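Panside Household Prices

A table of shelf prices for everyday household goods, written down by hand in shops in Panside and Drunside. One row is one product, in one shop, on one visit.

Contents

prices.csv - the main table
shops.csv - shop codes, town, type of shop
units.csv - how package sizes were converted
notes.txt - remarks made during visits, lightly cleaned up

What is covered

There are 13 product groups: laundry, dish soap, surface cleaners, paper goods, trash bags, foil and wrap, batteries, light bulbs, matches and candles, bar soap, shampoo, toothpaste, and pet food. Food for people is left out. Pindach has a food price list already and we did not want to repeat it.

The list takes in 20 shops, from supermarkets down to corner stores. Two of them are inside gas stations and their prices run high, so filter on shop_type if you want to leave them out. Market stalls are not included.

Columns in prices.csv

shop_id: matches shops.csv
visit: visit number, counted separately for each shop
group: one of the product groups above
brand: as printed on the front of the package, in the original spelling
size_raw: size as printed, for example "1.5 L" or "double roll"
size_std: size in milliliters, grams, or pieces
price: price on the shelf tag, sales tax not included
promo: yes, no, or blank if there was no way to tell
tag_seen: no means the price came from the register or from asking

How prices were collected

Visits were made on Wednesday mornings, before most shops change their weekly offers. The collector walks the same aisles in the same order and writes down the regular price first, then any offer. "Buy one, get one" deals are entered at the regular price with promo set to yes. Loyalty card prices are ignored.

If a product was out of stock but the tag was still up, the price was kept. If the tag was gone too, there is no row for that visit. Please don't read a missing row as a product being dropped.

Cleaning

Brand names were checked against the package for spelling and capital letters. Store brands are all entered as "store" and can be told apart by shop_id. Sizes given only in ounces were converted using the factors in units.csv and rounded to the nearest whole number. Concentrated products were not adjusted in any way, so price per milliliter is a poor guide in the laundry group. Use it with care.

Known problems

- Paper goods are a mess. Sheet counts are missing for many rows and roll names mean different things from brand to brand.
- In the February visits the promo column was filled in for supermarkets only.
- Shop 2 moved to a new building partway through and kept its code.
- Battery packs with bonus cells are counted at the full number of cells.
- Brand is blank where the front label was covered by a sticker. For bottles, the brand is taken from the large front name, such as the "Tide" on the white label of one of these yellow-orange bottles.
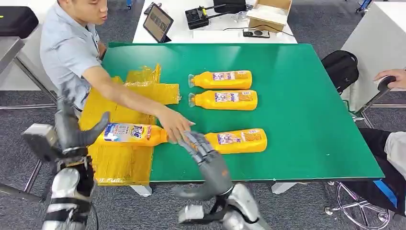
Corrections

Send the shop_id, the visit number and the line as it should read to the Cardoso data desk. Fixes go in with the next release and are listed at the top of notes.txt.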